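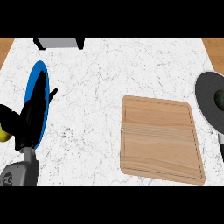
slaoui-counter, README

Sim demos for kitchen counter pick and place. One arm, one counter, fixed overhead-ish view. Made for training the Lodell policy, then shared because two other groups asked. Written in a hurry, will clean up later (June, maybe).

What's in it

437 demos kept, out of a bigger pile. Each one is a single teleoperated run in the simulator, start to finish, with the instruction that goes with it.
266 of those are "put X on Y" tasks. Rest are "move X next to Y", "take X out of Y" and a few pushes.
Marble counter in every run. Objects get moved around, the counter doesn't.
All rendered. No real camera footage in this release. The real set from the Kitmont bench is a separate download, different format, don't mix them without reading the notes at the bottom.

Objects

Blue plate, wooden cutting board with the groove, frying pan, small round foods (yellow, dark green). Plate and board are the targets most of the time. Pan is a target in some runs, just clutter in others. The gray appliance at the back is never a target. Don't write instructions for it, the policy learns to reach for it and then you get to retrain. We did that once.

Food items are rigid bodies, no squish. Friction is set a bit high on purpose so the grasp holds. If you transfer to hardware you'll want to lower it and re-collect some.

Per-demo contents

rgb: image sequence, with black bands top and bottom. The bands are padding. Crop them before resizing or your aspect ratio is wrong and everything looks squashed
joints: arm joint positions and velocities
grip: gripper opening, 0 closed, 1 open
action: commanded end effector delta, plus gripper command
text: the instruction, one line, lowercase
ok: success flag, set by the operator, then checked by script
seed: layout seed, so you can rebuild the start state

Images and joints are saved at the same rate, 12 per second. Actions are one step ahead of the image, NOT aligned. So image t goes with action t+1. Loader handles it. If you wrote your own loader, check this first, it's the cause of most of the bug mail.

How it was collected

Operator gets a random layout and a one line instruction. Does the task with a hand controller. Hits save or discard. Anything over 500 steps gets dropped automaticaly. Operators were told to go at a normal pace and not to correct a bad grasp more than once. Second miss, discard.

Layout is sampled per run. Plate usually left, board usually center or right, pan wherever it fits without overlapping the board. Rim to board edge can be tight. Items are allowed to hang partway out of view and we kept those. A model that only ever sees whole objects does badly the first time a lemon is half under the gripper.

Arm blocks the view a lot, especially over the plate. Also kept. There's one view only, no wrist camera. We know. A wrist view is planned for the Clekville version but the render time doubled when we tried it and the queue was already full.

Known problems

- Arm comes in from the lower left on purpose in this release. Policies trained on this only will be weak if you mount the arm on the other side. Mirroring the images does not fix it, the joints don't mirror.
- Lighting barely changes. Add color jitter.
- Some instructions say "dish", some say "plate". Same object.
- A few runs have the pan handle passing through the edge of the counter mesh. Looks odd, harmless for training as far as we can tell.
- "lime" and "avocado" got used for the same dark green item by different operators. Don't trust the noun. Being relabeled to "green item".
- Success script checks that the item is over the target and that the gripper is open. It does not check that the item has stopped rolling. So a couple of false positives on the plate, more on the board.
- Early runs have a longer pause at the start while the operator reads the instruction. Trim on zero action if that bothers you.

Splits

train, val, test_layout, test_text. Split by layout seed, so no start state shows up twice across splits. test_layout has new positions, known wording. test_text has known positions, wording the policy has not seen. Please report both. A single averaged number hides which one broke.

Don't train on val "just for the final run". People do this and then the numbers can't be compared to anything.

Using it

Unpack, point the loader at the top folder, pick a split. Stats for normalizing are in stats.json, computed on train only. Recompute if you drop any demos.

Start with the "put X on Y" subset. It's the cleanest and a small model will overfit it quickly, good sanity check that your pipeline works. If it can't overfit that, the problem is your alignment (see above) or the crop.

Mixing with Kitmont: gripper is flipped over there, 0 is open. Action deltas are in mm, here they are meters. Rate is different too. Convert script is in tools/, it has been tested on my machine and one other.

What not to use it for

Anything with people nearby. There are no people in the data, no hands, nothing moves except the arm and what it touches. Also not enough varity for general kitchen claims. It's one counter.

License and contact

Research use, keep this file with the data. Meshes for the counter and pan have their own terms, see meshes/TERMS. Bugs go in the tracker, with the demo id and seed please. "Demo looks wrong" with no id gets closed.

Changes

v0.3 dropped over-length runs, fixed stats, added test_text
v0.2 action offset documented, loader fixed to match
v0.1 first dump, don't use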